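Open evening at the Hiebert building, Zudstead
30 August 2024

I signed up for the prep course open evening at the last minute and I'm so glad I did! I've been studying alone at home since January, mostly physics and organic chemistry, and I wanted to see how the Brolham people teach before I paid for anything. 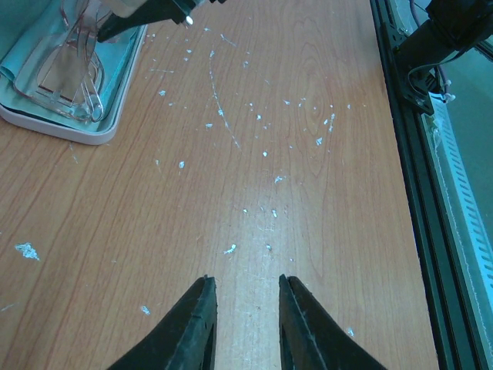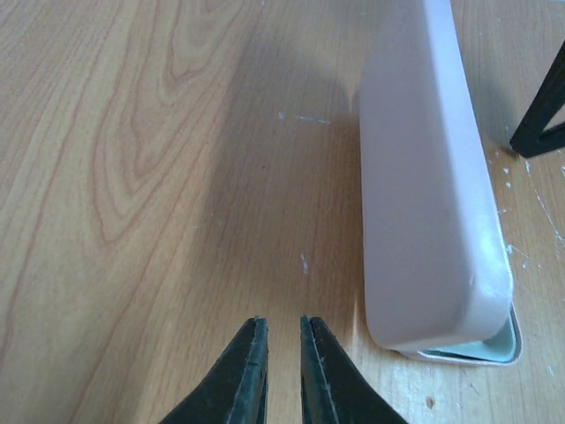
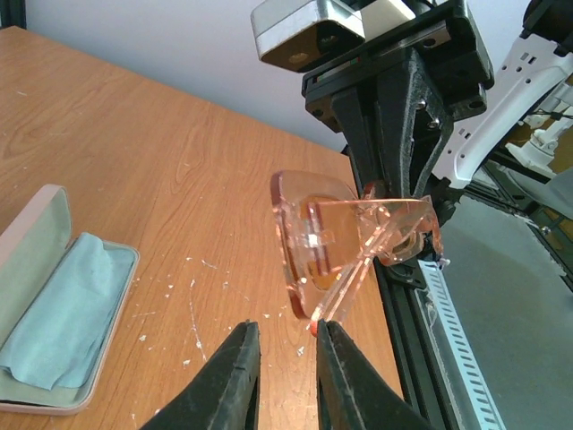

Doesn't one evening just show you the polished version? That was the comment from a reader called chemdropout under my last post, and it's a fair worry. I had it too. But the sample class was a regular one, with the current group sitting in, and they asked messy questions and got stuck on things the way I do.

The topic was buffers. I have read the buffer chapter in two different textbooks and could never say why the pH stays put when you add a little acid. The tutor put up one long passage, gave us six minutes to read it, and then made us explain it to the person next to us before any equation went on the board. My neighbor and I got it half wrong, but at least we knew which half! After that the math took hardly any time.

Next came the tour. There are 13 study rooms upstairs, most of them small, and a bigger hall where they run the timed practice tests. The full course has 84 hours of class time, split between sciences, essay writing and reading passages, and you can sit in on a section again if you bomb it the first time. I liked that a lot.

I spent a good while trying out Grirnus, their online question bank. It sorts your mistakes by type -- misread the graph, dropped a unit, ran out of time -- and my short trial run was nearly all dropped units. Ouch. The search box is clumsy and I couldn't find a way to print a set, so if you like working on paper, ask about that.

Things I forgot to ask: whether recordings stay up after the course ends, and how quickly the essays come back. I've emailed them both questions and will add the answers here.

Parking is tight, by the way. The bus from Zudstead station takes around three stops and lets you off right across the street. The next open evening is in January, and I'd go early to get a seat near the board.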